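Can it fold the towel yet?

2019-06-25

Short answer, no. Longer answer, it depends on the towel, the table, who set the table up and how long you're willing to stand there.

I spent most of February going round workshops with a notebook, asking people who build household robots the same rude question. What can it do today, in front of me, without anybody touching it? Lots of coffee offered. Fewer demos.

Start with Horkier, because they said yes first. Two rooms above a tire shop. Their machine loads a dishwasher, bottom rack only, plates only. It got through a stack while I watched and it was good, really good, right up to a soup bowl. Somebody had left a bowl in with the plates. Arm stopped dead. Trinidad Paredes, who runs the place, took the bowl out and pressed a key and off it went again.

"That's the job," she said. "The plate is easy. The bowl is my next year."

Price? She wouldn't give one for the home. For the shop floor, where they rent a version that moves parts from tray to tray, it's 1,689 a month with service. They have 2 customers. Both want it to do the next station over as well, and it can't, not without weeks of fiddling.

Then Pelupessy, which does laundry. Or wants to. A T-shirt took almost 600 seconds the morning I was there. Ten minutes! My kid does one in five seconds, badly. The engineers know this and have stopped wincing. Sleeves, they say. Sleeves hide under the shirt and the software has to guess where they went.

Fuseck makes grippers and sells them to the other two, so I asked them who is winning. Polite shrug. Their view is that hands are ahead of heads right now. You can buy a gripper that closes on most of what's in your junk drawer. Knowing what to do with the stuff once you've got it is teh part that's missing.
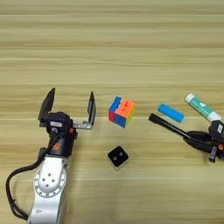 Tidying is where this gets interesting, and where I changed my mind a bit. Sekar Hutapea has been at Lukura long enough to remember when every object had to be measured and typed in by hand. Now they show the arms a task over and over, 600 times for one chore, and let the software work out the rest. Clearing a desk, say. Pick it up, put it where it goes, next.

Sounds dull. It's the hardest thing on my list. A plate is a plate, but a desk is whatever you dropped on it, and a thing thats square to the edge today lies crooked tomorrow. Hutapea doesn't promise much. Asked when I could have one at home, he said he'd like it to clear his own desk first.

Shops will get there sooner. Same parts, same light, somebody on shift to take the bowl out. At my house the towels are still on the chair.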